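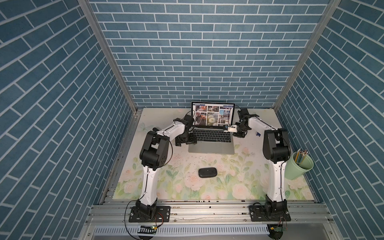
Akunia 卓上の小物とノートパソコンの記録集

バージョン 2
更新日 2022-12-11

概要

Akunia は、机の上に置かれたものの写真とメモを集めた記録集です。主役は開いたノートパソコンと、そのまわりに居合わせる文具や小物たち。書斎のカタログのように整った机ではなく、使っている人の好みがそのまま出ている机を集めたくて始めました。

集めはじめてすぐに夢中になったのが、敷きもの! バラの花、淡い緑の葉、うっすらとした蝶。そういう柄のシートの上に銀色のノートパソコンが開いていると、それだけで机の印象がずいぶんやわらかくなります。無地の天板ばかりの資料に慣れた目にはとても新鮮で、柄の項目だけメモの欄を広げてしまいました。細かな点や汚れも、見えればそのまま書いています。

収録内容

写真 600点
メモ 900件(1枚の写真に複数のメモが付くことがあります)
タグ 11種

タグの一覧は次のとおりです。
ノートパソコン、キーボード、画面、文具、紙もの、敷きもの、ケーブル、食器、布、照明、その他

「その他」は物置になりがちなので、なるべく短い言葉を添えるようにしました。たとえば小さな青いプラスチックの品は、何に使うものか読み取れなければ「青、プラスチック、小」とだけ書きます。部品かもしれないし、ふたかもしれない。そこを想像で埋めずに残しておくと、あとで詳しい人が見たときに話が弾みます。

フォルダの構成

photos 写真本体
notes 写真ごとのメモ(テキスト、UTF-8)
tags.csv 写真番号とタグの対応表
CHANGES 変更履歴
README この文書

メモのファイル名は写真番号と同じです。番号には欠番がありますが、似すぎた写真を外した跡なので気にしないでください。番号を詰め直すと、以前のメモとの対応が崩れてしまいます。

メモの書き方

一行目に、机の上でいちばん目立つものを書きます。二行目からは順不同。色、柄、向き、何の隣にあるか、のうち分かるものだけで十分です。

書き方の見本
銀色のノートパソコン、開いた状態
敷きものは花柄、淡い色
白いケーブル、細い

製品名は、本体の文字が読めたときだけ書きます。画面の下の縁に「MacBook Pro」とあればそう書き、形が似ているだけなら「銀色のノートパソコン」で止めます。キーの刻印も同じです。「esc」や「caps lock」のように読めるものは、大文字小文字まで刻印どおりに写してください。地味な作業ですが、刻印の言葉づかいを並べて眺めるのは本当に楽しいです。

画面の中の写真について

机の写真集のつもりが、画面の中にまた写真がある。これがうれしい誤算でした。写真をタイル状に並べたページが開いていると、タンポポの綿毛の白や建物の外壁が、花柄のシートと思いがけない取り合わせになります。

画面の中のものは、机の上のものと必ず分けて書きます。「バイオリン」とだけ書いてあると、机に楽器が置いてあるように読めてしまいます。「画面内、バイオリンを弾く人」のように、先頭に「画面内」を付けてください。文字が見える場合は原文のまま写し、訳は付けません。アクセント記号やセディーユも省かずにお願いします。

写っている人の名前を推測して書くのはやめてください。髪やひげ、眼鏡、服の柄といった見た目までにします。

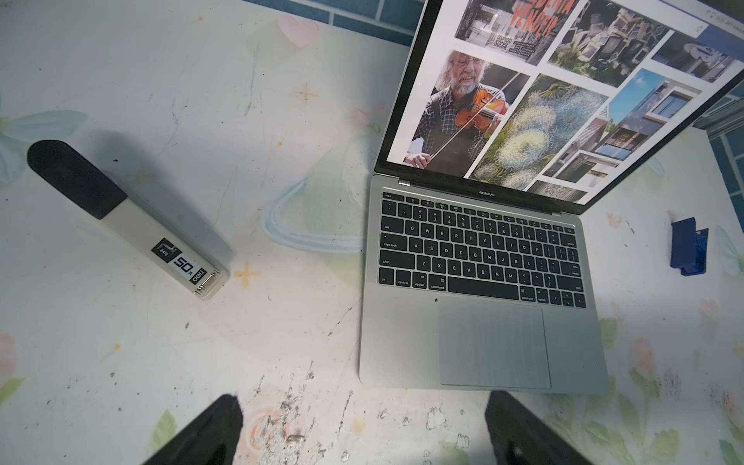
文具のタグが大ざっぱすぎる、ホチキスとペンは分けたほうが探しやすいのではないか、という意見が届いています。ホチキスは色の組み合わせも形もさまざまで、白黒のものだけを見比べたい日もあるのだから、せめて色で絞り込めるようにしてほしい、とのことでした。

まったく同感です! ただ、タグを増やすと古いメモの付け直しが必要になるので、いまのところは tags.csv の右端に「補足」の列を設けました。「ホチキス、黒と白、斜め置き」のように自由に書けます。品名、色、置き方の順にそろえておくと、表計算ソフトの絞り込みでもきれいに拾えます。ペンやはさみについても、同じ書き方で少しずつ埋めている途中です。

バージョン 1 からの変更

「画面」のタグを新設し、画面内の写真に関するメモをそちらへ移しました。
敷きものの欄に、柄と地の色を別々に書けるようにしました。
2月に見つかった重複を取り除きました。
「デスクトップ」という語は、机の上とパソコンの画面のどちらにも取れるため、メモからすべて外しました。

分かっている偏り

ノートパソコンは銀色に偏っています。黒いキーに白い文字という組み合わせも多めです。敷きものは花柄が目立ちますが、これは集めた側の好みが出ました。食器と照明は少なく、この二つだけを目当てにすると物足りないはずです。

同じ机を別の位置から撮った写真も入っています。高いところから見るとシートの柄がよく分かり、寄って見ると刻印や小さな擦れが読めます。色の見え方は写真ごとに違うので、クリームと白、灰青と青のような近い色は、無理に統一していません。検索するときは両方の語を試してみてください。

関連する資料

Tardale 引き出しの中の記録集。クリップや輪ゴムが好きな方はこちらもぜひ。
Cleludport 窓辺の小物の記録集。タグの付け方は Akunia とほぼ共通です。

利用と連絡

学習、研究、机まわりの読みものの資料としてお使いいただけます。画面内の写真だけを切り出して再配布することはご遠慮ください。

誤記の報告や補足の追加は、写真番号を添えて Abernathy の共有掲示板へお寄せください。「この柄、うちにもあります」という便りも大歓迎です。柄の呼び名が分かる場合は、いっしょに書いてもらえると敷きものの欄に追記できます。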